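Home | Big Questions | Try It | Ask a Grown-Up

Who Makes the Rules for Robots?
By Waldemar Borkowska
February

You may have heard that robots follow rules. Some ads even say a robot is "100 percent safe." Be a little suspicious when you read that. Safe doing what? Safe near whom?

A robot does not know any rules. People write them down, and other people have to check that they are being followed. A written list of rules is called a standard. Some standards are long. The one used at the Mekonnen workshop has 122 pages, and I have my doubts that everyone who signed it read to the end.

Many rules are about learning. Before a robot hand picks things up alone, people may show it how, using grippers they hold in their own hands. Chopsticks are a hard lesson – they are thin, they roll, and they lie close together.

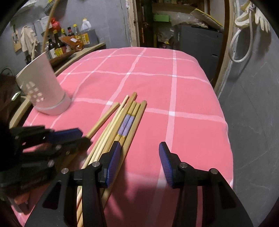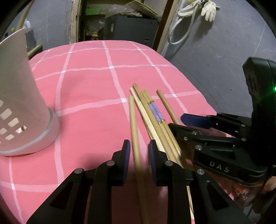 SKESTUTTON, February – Borislav Babić checks robot lessons for a living. He has a short list of questions, and "Did it look good?" is missing from it.

First he asks how many times the job was tried. One company, Plikside, told him its robot had sorted sticks 78 times without a mistake. He asked how many tries there were in all. The answer was 644. That is a very different story!

Next he asks what was changed between tries. If the cloth, the table and the sticks are always the same, the robot may only be good at that one table. Move it to your kitchen and it could get muddled.

Then he asks who can stop it. A good rule says a person must be able to reach the stop button. A poor rule says "be careful." How would you check "be careful"? I can't think of a way.

Does a robot that passes all this deserve a gold star? Maybe. Babić gives a pass for one job only, and he wants to see the robot again if its hand or its program is changed.

So next time someone says a robot is tested, ask them: tested how many times, and on what?

Contact the Ekell children's page | Copyright Ekell | Back to top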